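Chapter 2
Can a machine do the chores yet?

When I ask new students which work a robot should take from us first, most of them answer with the house: the dishes, the shirts, the floor under the bed. Very few name the bench of a laboratory or a corner of a workshop. Yet it is in such places that machines already do small chores all day, and I prefer to begin there.

Take the moving of plates. A person lifts a plate from its nest, puts it in the sealer, waits, and carries it to the next place. Doina Softić, who taught me this subject at Poltholm, called it "laying the table for nobody". In the simulated cell of our exercises the arm must do the same. 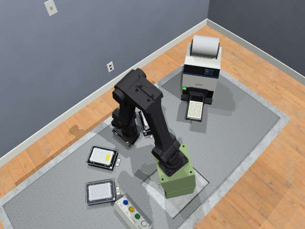
The chore is easy for the arm when every nest has a fixed place. Move one nest by the width of a finger and the program will fail, if nobody has told it of the change. A kitchen is full of such changes. The cup stands today on the left, tomorrow in the sink with a spoon in it.

Costel Karagiannis and Nerea Peñalver ran 558 trials of table clearing in a flat in Mladenović. Their arm did well with plates and badly with cloth. In 20 of the trials it stopped and waited for help, and these they found the most useful to study.

We shall come back to their results in section 2.4. First we need a clear meaning of the word "chore".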